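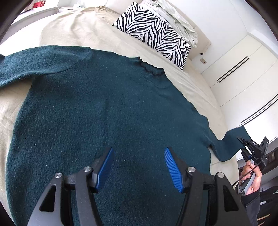 Selon Gosik, un pull se plie comme une chemise, et tout le reste est affaire d'habitude. Je pars de cette remarque pour la première partie, car elle est fausse sur un point : l'épaisseur de la maille.

Notes de l'orateur – Le pliage de la maille à plat
Atelier Kurkusum, 1er octobre 2018

Imprimer cette page | Envoyer par e-mail

1. Support

Rappeler que le plan de travail conditionne le résultat. Un lit fait convient si le drap est tendu. Un pull étalé manches ouvertes occupe beaucoup plus de largeur qu'on ne le prévoit ; le lit a cet avantage sur la plupart des tables. Garder l'oreiller et la literie en tête de lit, hors de la zone de pliage.

Préciser le vocabulaire avant de continuer : encolure, emmanchure, poignet, bord inférieur. La salle confond souvent emmanchure et épaule.

2. État de la maille

Le pull teal de la démonstration a une surface duveteuse et boulochée, avec de petites peluches blanches. Cas courant. Sur une couleur foncée, les peluches claires se voient tout de suite ; passer la brosse avant le pliage, dans un seul sens, sans appuyer. Le rasoir anti-bouloches vient après la brosse. Ne pas s'étendre sur les modèles, la question reviendra de toute façon.

Encolure ras du cou, bordée d'un fin liseré sombre ondulé. Ce type de finition marque le pli si on la rabat sur elle-même. Lisser à la main du centre vers les épaules.

3. Séquence

– Étaler le pull, face contre le drap, manches dans le prolongement des épaules.
– Chasser l'air du centre vers les bords.
– Rabattre un côté au tiers de la largeur, puis ramener la manche vers le bas, parallèle au flanc.
– Même opération de l'autre côté. Les deux manches ne doivent pas se superposer sur toute leur longueur.
– Remonter le bord inférieur vers l'encolure, en 2 ou en 3 selon la profondeur de l'étagère.

Ralentir ici. La méthode Tkachuk inverse les deux dernières opérations ; elle donne un paquet plus court et plus épais. Je ne la recommande que pour les tiroirs hauts.

4. Contrôle du paquet

Un rectangle approximatif suffit. Sur de la grosse maille, des angles nets supposent une tension qui déforme les côtes. Deux points à vérifier : le bord côtelé et la zone du col, où le tissu s'accumule et se froisse facilement. Si le col fait une bosse, déplier le dernier rabat seulement et reprendre.
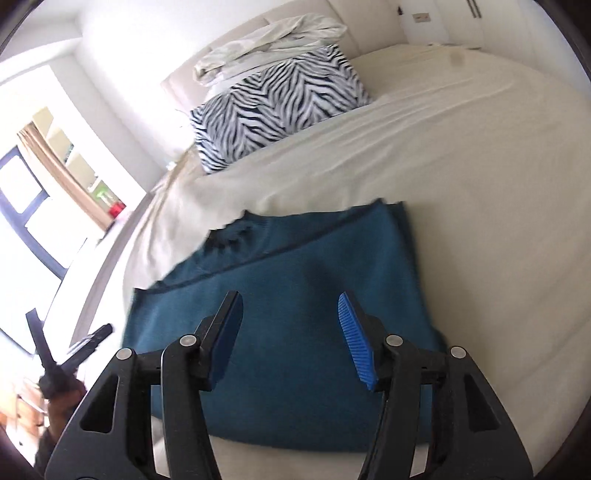 5. Rangement

Pile basse dans l'armoire, pli vers l'extérieur. Limite retenue dans la fiche Sollden : 2000 grammes par pile. Au-delà, le pull du dessous prend des marques. Pas de cintre pour la maille, sauf posée pliée sur la barre.

6. Questions probables

Vapeur : oui, à distance, avant le pliage, puis laisser reposer à plat. Antimites : renvoyer à la séance de juin. Rouler la maille : acceptable en valise, déconseillé pour le stockage long – le col se détend.

Imprimer cette page | Envoyer par e-mail

Commentaires (3)

maille_93
Le pliage en trois passe mal dans mes étagères, trop étroites. En deux, la pile penche. Une solution ?

Lecteur 1089
Alterner le sens des paquets, col à gauche puis col à droite. La pile reste droite.

Odalys
Merci pour la précision sur la brosse. Je faisais l'inverse, rasoir d'abord.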